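Jersey tees – fold or roll?

fallerfolds
Posted 2024-11-25
Redoing my dresser, 2 drawers for 30 t-shirts. Most are thin cotton knit and they will not stay folded. I stand them up file style and by morning they've slumped. Is rolling better or do I just own too many shirts

rainer_k
Too many shirts. Sorry. Also rolling, yes. Tight from the hem up, collar on the outside.

Skelelham
Disagree on rolling. Did it all last January, every shirt had those little puckers across the belly when I put it on. Thin knit holds a crease worse than people think. Fold in thirds, then in half, then half again, stand it up. Don't cram the drawer.

rainer_k
puckers fall out in ten minutes of wearing it

Skelelham
not mine they didn't

clornton_mom
Do you fold straight from the dryer? Big difference. Ours go in a heap on the bed and if they sit overnight the edges curl and then nothing lines up.

fallerfolds
Heap on the bed, guilty. Usually gets done next day. And the edges DO curl, esp on the soft ones. Tried the thirds thing just now with four shirts, two stood up fine, two flopped. The floppy ones are the thinnest.

Skelelham
Smooth it flat with your whole hand before the first fold. Push out to the sides, not down. And put a bookend in the drawer till it's full enough to hold itself up

rainer_k
Or roll them – just saying. 200 posts on this board about folding and half of them end in rolling

fallerfolds
OK next batch. Teal one is the worst of the lot, it's so soft it just bunches wherever I grab it.

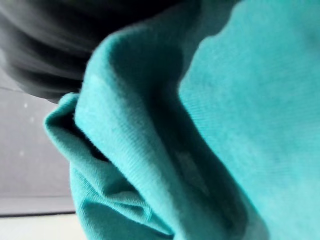 Going to do the smoothing thing first and then thirds. If it flops it gets rolled and Rainer wins that one. Bookend is a good idea, have a spare in the hall closet I think. Might do thick shirts in the top drawer folded and thin ones rolled underneath, dont see why it has to be all one way

clornton_mom
Mixed drawers is what we do. Thin ones rolled, heavy ones filed. Kids wreck it anyway

Skelelham
fine but no rolling the good ones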